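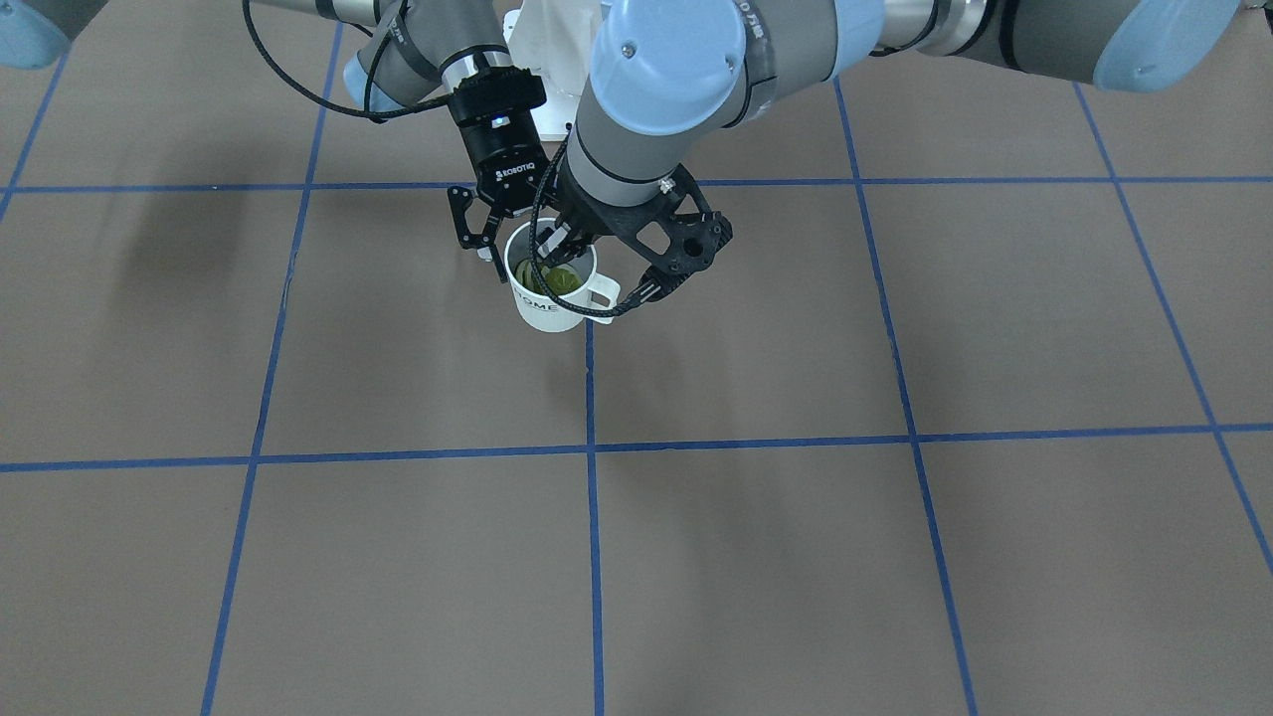
Flurkanville, segunda-feira, 9 de março de 2026

Quem acompanha o laboratório de manipulação da Retport já sabe que a equipe é paciente, mas a paciência foi posta à prova na semana passada, quando um dos dois braços da célula Mayrhofer parou no meio de uma tarefa com caneca e levou quase uma tarde inteira para voltar a obedecer. Ninguém se machucou, é bom dizer logo, e a caneca também passa bem (o pessoal tem carinho por ela).

A falha apareceu na repetição 19 de uma série de 50. A tarefa é daquelas que qualquer um de nós faz antes do café da manhã: uma garra pega a caneca pela alça, a outra se aproxima pelo lado oposto, e as duas trabalham juntas até mudar o objeto de lugar dentro da grade de fita azul. Desta vez, o braço que segurava a alça recebeu o comando para abrir a garra e não abriu. O outro seguiu com o seu movimento por um instante, o controlador percebeu que as posições já não combinavam e parou tudo, com o código 3142 no registro.

Até aí, o sistema fez o que devia. O que preocupou a equipe veio depois: ao rearmar a célula, um dos braços retomou a trajetória antiga e andou alguns centímetros sem que o operador tivesse confirmado o reinício. Foi pouco e foi devagar, e a parada de emergência respondeu na hora, mas um braço que se mexe sem ser chamado é coisa séria em qualquer laboratório, grande ou pequeno.

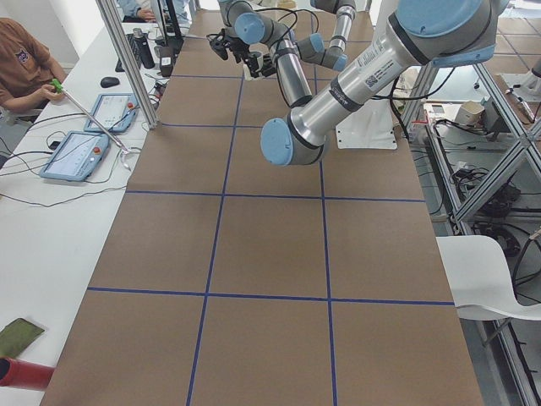

Por isso a série ficou suspensa, e os testes desta semana são feitos com velocidade reduzida a 20 por cento, com alguém sempre ao alcance do botão vermelho. A suspeita principal recai sobre uma atualização do programa que coordena os dois braços, instalada na véspera. A versão nova guardava o último ponto da trajetória mesmo depois de uma parada por falha, e a antiga, ao que parece, apagava. Já a garra que não abriu pode ter um motivo bem mais modesto, um mau contato no conector do cabo, e a peça foi separada para exame com calma.

A Flultach, que faz a manutenção da célula, recebeu os registros completos e prometeu uma resposta por escrito. Enquanto ela não chega, voltou-se à versão anterior do programa, e o procedimento de rearme ganhou um passo a mais: os dois braços precisam ir à posição de repouso, um de cada vez, antes que qualquer tarefa seja carregada de novo. Dá mais trabalho, claro, e as manhãs rendem menos, mas a equipe recebeu a mudança de bom grado.

As visitas de escolas à célula continuam marcadas para agosto.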